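How to Fix a Lever Door Handle That Sags or Sticks (Before You Buy a New One)

By Noemi Caruso
Updated 23 May 2022

Every guide I have read on this subject ends up in the same place: your handle is worn out, please click through to a new one. I don't believe most of them are worn out. I look after the interior doors in an office building with a lot of levers in it, and the number I've had to replace is small enough that I remember each one.

The usual complaint is that the lever droops a little below level, or that you push it down and the latch doesn't come all the way back. People jump from there to "broken spring." It might be the spring. Check the cheap things first.

What you need

A Phillips screwdriver, the hand kind. A small set of hex keys. A rag. Dry graphite or a PTFE spray. A pencil. You'll notice there is no can of all-purpose oil on that list. I know your uncle swears by it. It works for a week or two, then it collects dust and you have a worse latch than you started with.

Step 1. Work the handle with the door open

Open the door, stand beside it and press the lever down slowly. Watch the latch in the edge of the door. If it goes in fully and pops back out, the handle is fine and your problem is in the frame, so go straight to Step 5. If it is lazy coming back, carry on.

Step 2. Work it again with the door closed

Close the door and press the lever the way you normally would. Do it once with an open hand and once with just a fingertip near the end of the bar. A lever that moves easily with the door open and fights you with the door closed is rubbing on the strike plate. Taking the handle apart won't change that at all, though plenty of videos will have you do it anyway.
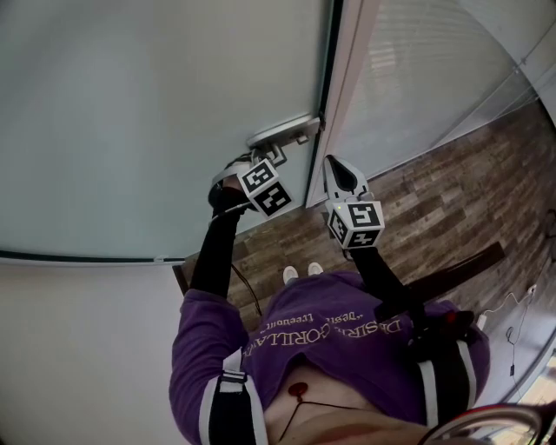 Silver lever on a rectangular rose plate, door closed.

While you're there, hold the plate behind the lever and try to wiggle it. Any movement means loose fixings, and loose fixings explain more droopy handles than springs ever will.

Step 3. Find the screws

On older handles the screws are on the face of the plate. On newer ones there's often a cover that hides them. Look along the lower side of the cover for a small notch, and pry there gently with a flat blade wrapped in the rag. Some covers unscrew and some are held by a tiny set screw, usually under the neck of the lever. If it won't budge, stop and look again. I bent a cover on a Clesa set by being sure I was right about it.

Step 4. Tighten, but not like that

Back both screws out a turn. Have someone hold the lever level from the other side, or prop it yourself with your free hand, then tighten the two screws a little at a time, switching between them. If you drive one all the way home first, the plate sits crooked and the spindle binds. This is why I don't use a power driver. Benedek Hegyi, who taught me most of this, would disagree, and his handles are also straight, so make of that what you like.

Press the lever ten times. If it returns, put the cover back on and go have lunch.

If it still sags, take the handle off and look at the square spindle. Wipe it clean. Check that the set screw is biting on a flat side and hasn't slipped around to a corner. A puff of graphite into the latch, and try again.

Step 5. Check the strike plate

Rub pencil on the end of the latch, close the door, open it again and see where the mark landed on the plate. A mark that is too low usually means the door has dropped, so tighten the top hinge before you touch anything else. A mark that's only slightly off can be dealt with by filing the opening a hair. Do not let anyone sell you a door closer at this stage.

When it really is the spring

If the lever flops with the plate tight, the spindle clean and the latch moving freely, fine, it's the spring. Some sets let you swap the spring part alone. Many don't, and then you do need a new handle. Measure the distance between the screw holes and the thickness of the door before ordering, and don't trust "universal fit" on the box. I have a drawer with 11 universal parts in it that fit nothing in the building.

Comments

Pauline Bainbridge: Mine was the top hinge. I had a new handle in the cart already.

Bernadette Lecomte: Does the pencil trick work on a black strike plate?

Noemi Caruso: Not well. Use chalk.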